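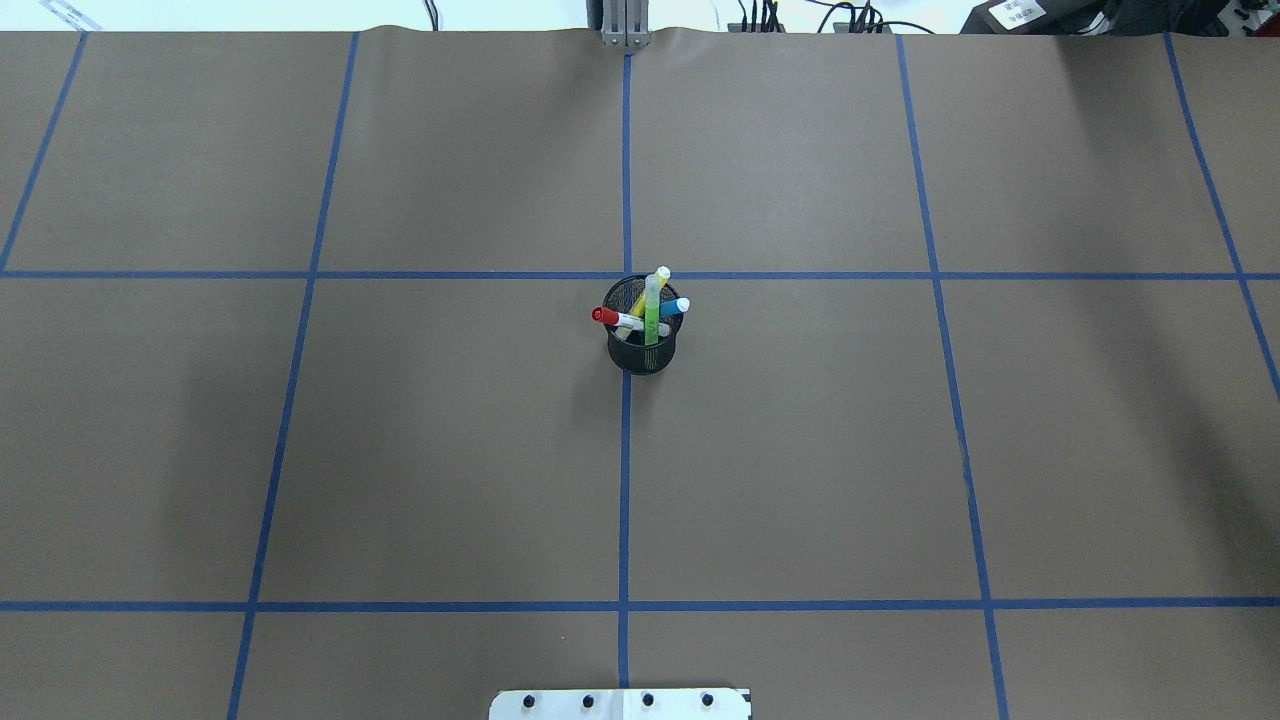 **NEIGHBORHOOD NEWS**

Good news for anyone who has been peering through the fence on Figueroa Lane all winter: the Coven Community Garden is opening its new lower field in April, and there will be room for a good many more tomatoes. The waiting list stands at 262 names, so do be patient if your letter takes a while to come.

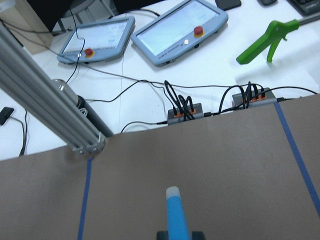

Plots in the lower field will be smaller than the old ones up the hill, and Begoñe Nieto, who drew up the plan, hopes that will suit people who are new to digging. Between them go narrow grass paths, running long and straight like the blue tape over the brown surface here, and every path will be wide enough for a wheelbarrow (a full one, she promises). Four water taps are going in as well, along with around 500 strawberry plants by the gate — help yourself when they're ripe!

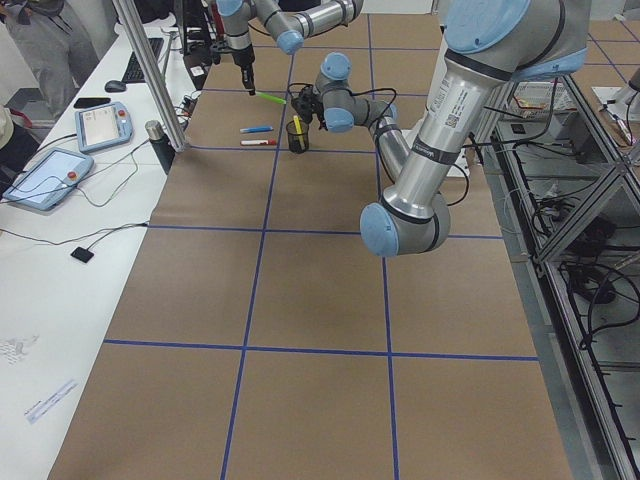 Hawi Adugna would rather have seen a fifth tap down by the compost, saying it's "a long walk with two cans in July," and hopes the plan can still be changed before the pipes go in.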